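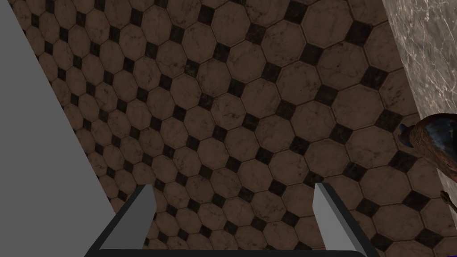

Vultongate Open Day

The Vultongate Open Day is a public demonstration of household robot software held each May at the Vultongate workshop in Charvát. It is run by Givumov, a small robotics firm, and is built around Onby, the firm's simulator for arm and gripper tasks. The event takes place on a Thursday and lasts 4 hours.

Background

Givumov first opened the workshop to visitors after local schools asked to see its software in use. The early visits were short talks with recorded clips. Live sessions were added later and now take up most of the program. Entry is free, but places are limited by the size of the main room. The most recent open day had 111 visitors.

Demonstration

Sessions are run in Onby and shown on a wall screen from the viewpoint of the simulated gripper. The rooms are computer-rendered. One of them has a floor of brown octagonal tiles with small dark diamonds between them, and a bird figure on the floor beside a marble-textured slab. The gripper's two gray fingers show at the bottom of the view and are open at the start of a session.

An operator steers the arm with a hand controller while a second member of staff explains the controls. Each session lasts 21 minutes. Visitors may then take a turn at one of 4 desks, where the same rooms are loaded at a slower speed. Children use the desks with an adult.

Staff use the sessions to explain how a wrist view differs from a room view. A wrist view shows the space between the fingers clearly, but objects to the side are often only partly visible, and the operator has to turn the arm to bring them in. New users tend to move too far on the first try – the slower speed at the desks was introduced for this reason.

Use of recordings

Sessions run by staff are saved and used by Givumov to test changes to Onby. Visitor sessions are deleted at the end of the day. A notice at the entrance states this, and the same text appears on the booking page.

Access

The workshop is on the ground floor and has step-free entry from the yard. Doors open at 1 p.m. Group bookings are handled separately from single tickets, and school groups are given the first session.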